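Keeping a Keyboard and Mouse Clean at Home
Posted 19 January 2024 by Yae Honda

I promised my sister-in-law I would write all this down, after a long telephone call in which I talked her through taking the keys off her keyboard and she kept putting me down on the sofa to go and look for things. So pull up a chair, put the kettle on (on the other side of the room, please), and let's go through it properly.

Before you start
Unplug the keyboard. If it's a wireless one, switch it off and take the batteries out, and while you're there have a look at the battery contacts for any white or green crust. A cotton bud with a drop of white vinegar will usually shift that. Let it dry fully before any batteries go back in.

Then take a picture of the keyboard on your phone. I know you think you remember where everything goes. I thought so too, and spent a whole evening in September with the square brackets the wrong way round, wondering why nothing I typed made sense.

Getting the crumbs out
Turn the keyboard upside down over a sheet of newspaper and give it some good firm pats on the back. You'll be horrified, everyone is, and then you'll feel much better. A soft paintbrush about as wide as your thumb is the best thing I've found for going between the rows, and it's a good deal kinder than the crevice tool on the hoover. If you use a can of compressed air, keep it upright and give short puffs, or you'll get a squirt of freezing liquid on the switches.

Washing the keycaps
These instructions are for mechanical keyboards with caps that are meant to come off. Laptop keys are held on by tiny plastic clips that snap if you look at them sideways, so leave those where they are and just wipe the tops.

Use a wire puller if you have one, and pull straight up. The long keys - space bar, Enter, both Shifts - often have a little wire underneath, so ease them up one end at a time. Drop all the caps into a tub or a mixing bowl with warm water and a small squirt of washing-up liquid, swish them about with your hand, and leave them for half an hour. Not hot water, as thin caps can warp. Rinse them in a sieve so that none of them go down the plughole, then lay them out on a tea towel with the open side down, and leave them overnight. I'm always tempted to hurry this part along with a hairdryer and I always regret it.

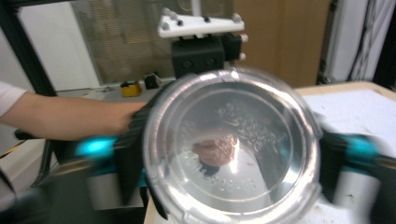
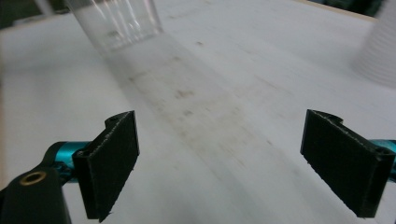 First photo: round clear plastic tub. Second photo: white tabletop.

While the caps are drying you can wipe the board underneath with a barely damp cloth and a cotton bud for the corners. If there's something sticky down there (squash, in our house), put a little isopropyl alcohol on the bud, never straight on to the board.

The mouse
Most of the grime on a mouse collects on the feet, those slippery little pads underneath. Scrape round the edges with a wooden cocktail stick and wipe them over. For the sensor, a dry cotton bud turned very gently in the hole is plenty. My old Barelis had taken to jumping across the screen and I had got as far as looking up the price of a new one when I found a single cat hair across the lens.

If the pointer still feels wrong once everything is clean, look in the settings before you blame the mouse. Tomoyo Ebihara, who sits opposite me at work, had hers set to 3000 DPI without knowing it and thought her hands had gone shaky. I keep mine down at 400, and she says it's like pushing a wardrobe, so do try a few and see what suits you.

The mouse mat
Cloth mats wash beautifully. Lay yours flat in the bath with cool water and a bit of washing-up liquid, rub it with a soft nail brush, rinse until the water runs clear, then press it between two towels. Please don't wring it! Dry it flat and away from the radiator. If it has lights round the edge or a cable of any kind, a damp cloth is all it should ever get.

Putting it all back
Start with the long keys while you still have some patience, and press each one down until you feel it click home. Get your phone picture out for the rest. Before you plug in, run your palm over the whole lot and you'll soon feel any cap that's sitting proud.

How often?
I do the brush and the wipe every other week, and the full wash two or three times a year, more if there have been biscuits. If you eat lunch at your desk every day you'll want to do it more than that. My sister-in-law has now done hers twice, and has only lost the one key, which was Scroll Lock, and she hasn't missed it yet.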